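The Cord Drawer

By Nives Marras
27 January 2020

Wilmer Villanueva keeps his cords in a kitchen drawer that used to hold dish towels. When he pulled it open for me, it moved four inches and stopped. He reached in flat-handed, pushed something down, and pulled again.

"Charger," he said. "It's always a charger."

Most homes have a drawer like this, or a shoebox, or a bag on a hook in the hall closet. The phone gets replaced and the cable stays. The printer goes to the curb and its power cord goes in the drawer, in case the next printer needs it. Villanueva still had the adapter for a cordless phone he gave away before his daughter started school. She is in college now.

I spent part of the winter asking people how they deal with their cords, and the answer from most of them was that they don't. The few who do have it worked out turned out to agree on more than I expected. They empty everything onto a table. They keep a power strip within reach so they can test as they go. They don't wind anything tightly, and they throw away more than they planned to.

Annunziata Messina has run a small repair counter called Wokham for most of her working life. People bring her lamps, radios and hair dryers, and a good share of what she fixes is the cord. She starts any sorting job with the strip itself.

"Everybody looks at the cables," she told me. "Look at the strip first. If the strip is bad, you'll blame every good charger you own."

She checks that the plug is firm, that the outlets grip, and that the casing isn't cracked or browned around the slots. A strip that feels loose when you push a plug in goes out. So does one that has been under a rug or behind a dresser for years with heat building up. She will not plug one strip into another, and she doesn't run a space heater from a strip at all.

Then come the chargers, one at a time. She plugs one in, connects something that needs power, and waits long enough to be sure it is charging steadily. The cable gets a gentle bend near each end while she watches whether the charging cuts out. If it does, she unplugs it and puts it in the discard box.

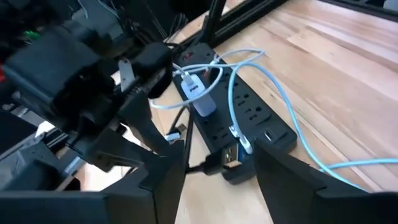 The bend test catches most of the bad ones, she said, because cables wear out at the ends. The middle of a charging cable can look new while the wire inside has given up an inch from the plug. Messina has no patience for tape. A cable with its inner wires showing is finished, and wrapping it only hides the damage from the next person who picks it up.

Thin cables are the worst for tangling. Long ones cross over themselves as soon as you put them down, and two of the same color are hard to tell apart until you have followed each one from end to end with your fingers. Her method is to hold one end still and feed the other end back through, without pulling. Pulling makes a loose tangle into a knot. If there are several cables in the pile she frees the shortest first, and the rest usually open up.

Bảo Doãn learned to coil cable at Terkent, a company that sets up sound for weddings and school plays, and he still does it the way he was taught there. The first loop goes over the hand in the normal way. The second goes under, with a half twist of the fingers. Over, under, over, under, until the cable runs out. A cord coiled like that lies flat and can be thrown across a room without kinking - he showed me, down the length of his hallway, and it ran straight to the bathroom door.

"People wrap it around their elbow," he said. "Then they wonder why it's got a twist in it like a phone cord."

For short charging cables he doesn't bother with the over-under. He makes a loose coil as wide as his palm and puts a strip of hook-and-loop tape around it. Rubber bands dry out and stick. Twist ties from bread bags work fine, but he doesn't like the wire ends. He never wraps a cable around its own charger, which puts the sharpest bend right at the plug.

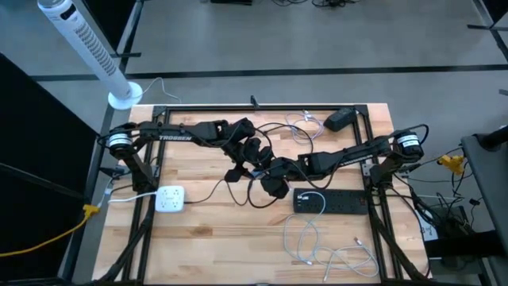 Photo: Hwa-young Heo

Power bricks are a separate problem. They are heavy, they look alike, and they drag the rest of the drawer around with them. They are also the one item where guessing can do harm, because a plug that fits is no promise that the voltage is right. The output is printed on the label in small gray type. Doãn reads it with his phone's flashlight and compares it with the label on the device. When the two agree, he writes the name of the device on a piece of masking tape and sticks it to the brick. When he can't find the device, he gives it until the end of the month.

Outlet cubes get kept, in every home I visited. They are handy on a desk or a nightstand where a long strip is too much, and they don't take up much room in a bag. The same rules apply to them as to strips. Messina gives each outlet a try before she puts one back in use.

As for where all of it should live, I heard several opinions. Messina likes clear bags, one kind of cord to a bag. Doãn hangs his longer cords on pegs by the back door and keeps the rest in a shallow tray, one layer deep. Villanueva wanted to stay with his drawer, so on a Saturday in November we emptied it onto the kitchen table and went through it with a strip and an old tablet that needed charging anyway.

It took two hours. We found the cable for a camera he still uses, and three wall chargers that did nothing at all. There was a cord for an electric knife. He doesn't remember owning an electric knife.

The discards went into a grocery bag by the door. Cords and chargers shouldn't go in the household trash or the curbside bin, where long cables can wrap around the sorting machinery. Many hardware and electronics stores have a drop box near the entrance, and most towns hold a collection day for old electronics. Call first and ask whether they take bricks and power strips as well as cables. Villanueva's town does, on the first Saturday of the month, in the lot behind the library.

What was left filled less than half the drawer. He put the coiled cables at the front and the labeled bricks at the back, and laid the strip along the side. The dish towels are on top of the refrigerator, and he says he will move them when he finds a place.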